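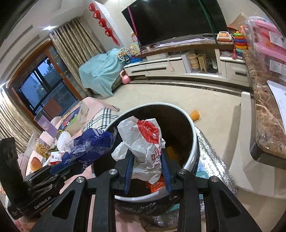
Throwing things away, slowly

I have cleaned houses for Prollbridge for most of my working life. Since November a part of my shift has gone to picking things up with a gripper in each hand, so that a machine can later learn to do it. People ask me what that is like, so I am writing it down.

The shift is split in two now. Mornings are regular cleaning in Parkudville, same clients, same vacuum. After lunch three of us go to a furnished house and do recording. You hold the grippers, you do a household task, and the camera on the tool keeps the footage. Then you put everything back and do it again. Trash is the task I get most. A paper bag goes in the bin, then a wrapper, then whatever plastic packaging is lying around. With my fingers I would clear a table like that without thinking. With two blue pads I have to think about which edge of the bag to take. If I squeeze in the wrong place it folds and slides out, and the take goes in the reject pile.

Our target is 600 usable takes a week for the team. The week before last we turned in 1057, which got us a message from the office and a higher target under discussion. I said I didn't want it raised. Garba Fashola, who has been at this longer than I have, said the same thing in fewer words.

What has changed for me so far is mostly my body. My knees and back are better. My thumbs are worse. I asked for a break every hour on recording afternoons and we got one, but it took four emails. The pay is the same hourly rate as cleaning. I think it should be more, and I have told them that too.

The schedule has changed as well. There used to be enough cleaning for a full day, every day. Prollbridge says the afternoon hours moved because the recording contract, which they call Tamuno, pays better than the small apartments did. Those apartments went to another company. I had one client there I had been going to for years and I didn't get to say goodbye to her. I have her number, so I will call.

Then there is the question everybody at my sister's table wants answered, whether I am training my own replacement. I don't know. I asked the supervisor and he said the first robots would take out trash and pick up toys and leave bathrooms to us. That is a funny way to divide it, given that bathrooms are the part people quit over. From what I see in the afternoons, a bag with a soft top is still hard work for a gripper even when a person is holding it. I would not plan my life around that staying true.

Next month they want us on laundry, under a separate schedule called Uvum. Garba has signed up. I asked to see the break times first and I am waiting to hear back.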